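3 November 2025

# Open Day at Flisance: the gallery

Well, we did it, and my feet have only just forgiven me. The October open day at Flisance is behind us, and I promised so many of you that I would put the pictures up "by the weekend" that I have lost track of which weekend I meant. Thank you for your patience, and thank you most of all for coming. The sign-in book by the door has 402 names in it (a few of them are dogs, judging by the handwriting and the spelling), and that is far more than we had parking for, as the neighbors on both sides were kind enough to mention only once.

For anyone who couldn't make it, Flisance is the small robotics workshop at the end of Arroyo Road, in the long building that used to sell tile. We work on hands, mostly. Grippers, fingers, the pads that go on the fingers, and then the long slow business of teaching a machine what to do with all of it once it's bolted on. The teaching part is what most visitors wanted to talk about, and I was glad, as it's the part I like best and the part my own family has never once let me finish explaining at dinner.

The short version, which I gave so many times that day that I was hoarse by three, goes like this. Before a robot arm picks up anything for us, a person picks it up first, holding the same kind of gripper in their own two hands. You squeeze, the jaws close, and a camera riding on the gripper watches the whole thing from down there where the fingers are. Do that enough times, with enough different objects, in enough different rooms, and you have something a robot can learn from. It's slow and a bit fiddly and strangely restful, and I've known people to come in for an hour and have to be sent home.

We ran four stops through the day, and I'd like to say a word about each, even though only one of them has a picture on this page so far.

**The front room.** Coffee, name stickers, and the big arm we call Ostia, which waved at people. Ostia has been waving at people for 24 months now and does it very well. Teodor Makowska stood beside it from opening until closing and answered every question he was asked, including a very long one about whether it could be taught to fold a fitted sheet. (Not yet. He would like it to be known that he can't fold one either.)

**The pad bench.** Iñaki Soler set out a tray of finger pads, hard ones and soft ones and a few that never worked at all, and let everyone press and pinch and pull on them. I thought this would be the quiet stop and I was completely wrong! There was a line out to the hall for most of the morning. A retired upholsterer from over in Hasidness spent a good half hour there and left us with two ideas about stitching that Iñaki has already written up on the whiteboard, underlined.

**The talk.** Mine, I'm afraid. It was supposed to be 20 minutes and it ran to 42, and I apologize to the back row, who had the folding chairs. I did show the chart with our running tally, which stood at 1750 recorded pickups on the morning of the open day, and several of you asked very sensible questions about why so many of them have to be of small household things. The answer is that small household things are hard. A box is easy. A mug is nearly easy. But anything thin, or springy, or shaped like a loop, wants to slide off sideways or bring three of its friends along with it, and people's homes are full of exactly that sort of thing.

**The hands-on sessions.** These were the favorite by a mile, and they had their own sign-up sheet, which filled before the coffee did. Each visitor got a pair of grippers and a few minutes of coaching, and then it was up to them. Some went at it like surgeons and some like people trying to win a stuffed bear at the fair, and I wouldn't want to say which group did better. The children were very good. They don't seem to mind going slowly, and they don't tell you they're bad at it before they've started.

A few bits of housekeeping before I let you get to the picture. If you left a green umbrella, a single child's mitten, or a casserole dish with a glass lid, they are all in the front office and we would love for them to go home. If you signed up to hear about the winter sessions, that letter will go out when I've typed in all the addresses, and if yours is one I can't read, I'm sorry, and please write again. The parking will be better next time. I've spoken to the church.

And if you took photos of your own, do send them along, the blurry ones too. I'd love to add more from the pad bench especially, where I never once had a hand free, and Teodor's mother has asked for one of him beside Ostia with his name sticker on straight. Larger copies of anything here can be had for the asking. Just drop me a line or stop in, as the door is open most mornings and there's nearly always somebody around to show you what we're up to.

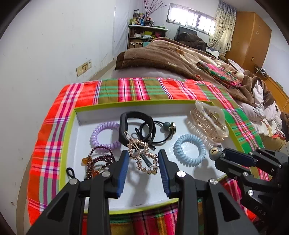

Two grippers at work in a box of hair things and bracelets, with the jaws of one on either side of the gold beaded clip. The spiral hair ties are every bit as springy as they look, and I'm rather fond of the little gray bear.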